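Re: [vovthorpe-parish] Replacing the hall computer
From: Endang Saragih
To: the list
Replying to: Dimas Tarigan

Dimas Tarigan wrote:
> Morning all. I've had the quote back from Henow for the hall machine. It
> comes to 914 pounds with the new box, moving the bookings across and one
> visit to set it up. They say the old one is "end of life" and it would be
> false economy to put any more into it. They also recommend moving the
> bookings diary to Zikis, which is 18 pounds a month and means people can
> book online from home. I think we should get on with it before December as
> that's when the party bookings come in. If I don't hear any strong
> objections I'll tell them yes.
>
> Dimas T.

Strong objection, then, or at least a middling one.

I don't doubt that the machine is slow. I sat in front of it last week waiting for the diary to open and had time to read the whole of the fire notice. What I doubt is that a firm which sells computers is the best judge of whether we need one. Did anybody from Henow take the side off? The quote says "assessed", and that could mean a person looked at it, or it could mean a person was told how old it was over the phone.

"End of life" is a phrase I have come to distrust. They said it about the urn, which Tirta Chong mended with a new lead and which has done every funeral tea since. A desktop tower comes apart more easily than the urn did. The memory lifts out, the processor lifts out, and a larger disk is a matter of two plugs and a few screws.

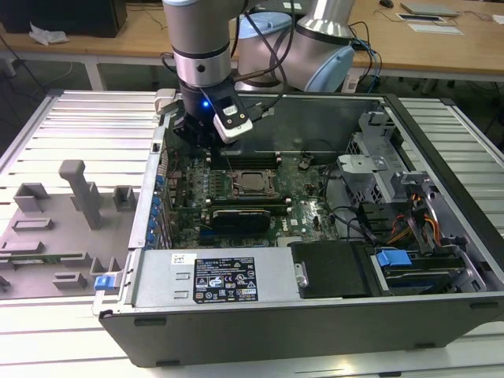

My own at home is older than the hall's and I've had the lid off it three times. The last time was for a new disk and a bit more memory, 70 pounds all in, and it now starts before I've sat down. I'm no expert. I followed the booklet and was careful about static. Rizal Wuisan did the same for the school office and will back me up, I think. Rizal?

Now the diary. I have read the Zikis page twice and I still can't find what happens to our bookings if we stop paying. It says we can "export at any time", but export to what? If it's a file that only opens in Zikis then we are tied in for good, and 18 pounds a month is the price now, with no promise about next year. The hall takes so few bookings that I could keep them in my head, and before the computer old Mrs Walczak kept them in a red book on a string. I don't remember a single double booking in her day. We have had several since, including the dog training and the christening, and I would rather not go through that again.

As for booking from home, who has asked for it? The people who ring me want to ring me. They want to know if the heating will be on and whether the piano is in tune, and a web page won't tell them. I can see it might suit the yoga people. Has anyone asked the yoga people?

So before Dimas T. says yes to anything:

1. Could Henow tell us in writing what is wrong with the old one? Part by part, please. If the board has gone, fine, I'll believe it.

2. Could Rizal have a look at it one evening? I can let him in any time after seven.
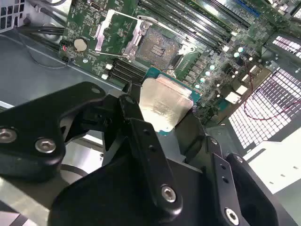 3. Could we have a second price? Dimas Pangaribuan used to buy the machines for his office and must know somewhere cheaper. (That's the other Dimas. Please, both of you, put your surname initial on things. I replied to the wrong one about the gutters and he was very puzzled.)

4. Could someone try Zikis on the free month and then try to get everything out again? If it comes out as a plain list that I can print, I will withdraw most of this.

I would also like to know why "one visit to set it up" is in the quote and training isn't. Last time the man plugged it in, drank a coffee and left, and it was weeks before any of us found out how to print the diary on a single sheet. If we do end up paying, I want somebody to sit beside whoever is on bookings for an afternoon and go through it slowly.

I'm not against new things. I voted for the hand dryers, and look how that went. But roughly half of what is in the hall account is meant for the roof, and I'd sooner the roof got it. The computer can be slow for one more winter – the rain coming in over the stage can't wait that long.

I'm away until the weekend and not reading this list on my phone, so please don't take silence as agreement.

Endang

--
Hall bookings: ring before nine in the evening, please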